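# Chapter 4: Choosing a Gripper (and Finding Out You Chose Badly)

I bought my first gripper from a catalogue. It had a lovely page to itself, a table of forces and stroke lengths, and a drawing with all the dimensions on it. I read every line, felt very well informed, and then spent most of January unable to pick up an apple.

The trouble was the table. It told me how hard the fingers could squeeze and how far apart they could go, and both numbers were fine. What it couldn't tell me was how the thing would behave when an apple sat against the rim of a plate, with one finger free to go down beside it and the other landing on crockery. For that you have to put the gripper on an arm, put the arm over a table, and try.

So this chapter is about trying. We'll get to the mechanics of finger design in 4.3, and to force control in Chapter 5, but first I want you to have a feel for what a fair comparison looks like, what you should write down while you're doing one, and how easy it is to fool yourself (I have done it many times, and I'll own up to the worst of them in a moment).

## 4.1 A table full of awkward things

Colette Leblanc and I ran the comparison that supplies most of the numbers in this part of the book. We had four grippers: two plain parallel ones, a suction cup from Beltuvik, and a soft three-fingered hand that Ryota Kaneko had been nursing along for a year and was very protective of. We had 11 objects. And we had a long argument about where to put them.

My instinct was a clean bench with a taped grid. Every object gets its own square, every gripper gets the same approach from straight above, and the results come out tidy. Colette thought this was hopeless. Nobody keeps their breakfast on a grid, she said, and she was right, so we moved to a kitchen worktop and let things lean on each other.
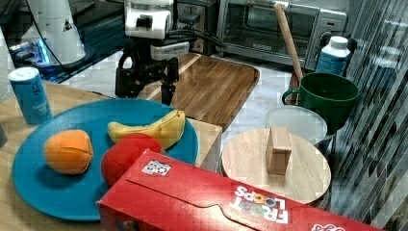

*Figure 4.1 One of the parallel grippers over the kitchen layout, fingers open. Note how the cereal box overlaps the plate and part of the apple.*

Look at the apple for a moment and think about your approach. The obvious thing is to come straight down with the fingers either side of it, but the box covers its lower part from where we're looking, so you need to know how much clearance there is before you commit. Do you turn the wrist? Shift the box first? Take the banana instead and hope the apple gets easier later? I'd like you to sketch an answer before you read 4.2, even a rough one.

Play fruit, by the way, is wonderful stuff for this work. Real apples bruise, and by the end of a session you're no longer testing the same apple you started with. Toy ones stay the same shape for weeks. The price you pay is weight and texture – a grip that works on a toy orange may be far too feeble for a real one – so if your robot is going to handle groceries, do your early rounds with toys and then buy some actual shopping.

## 4.1.1 What we wrote down

Over the whole comparison we logged 2,453 attempts. For each one we kept:

- the gripper, and which set of fingertips was on it
- the object, and what it was touching
- the approach angle
- whether it lifted, and whether it was still held after a slow turn of the wrist
- anything odd, in plain words

That last column turned out to be the most useful. In the first batch of 956 attempts the suction cup looked like a clear winner, and I very nearly wrote it up that way. Then Ayane Hamada read through the comments and spotted that we'd been giving it far more than its share of boxes. Flat, smooth card is exactly what a suction cup likes best. I had drawn up the running order myself, so there was no one else to blame, and we reshuffled the objects and began again.

The soft hand did well on fruit and badly on anything thin. The parallel grippers were dull and dependable, which pleased me and annoyed Ryota.

## 4.1.2 Changing one thing at a time

You'll be tempted to swap the gripper and improve the controller on the same afternoon. Please don't! We did it once, with new fingertips and a faster closing speed together, and had to throw away 68 attempts when we couldn't say which change had helped.

**Before you go on.** Pick five things from your own kitchen and set them down so that at least two are touching. Write out the list of columns you would record for each attempt, then swap lists with a partner and see what they've left out.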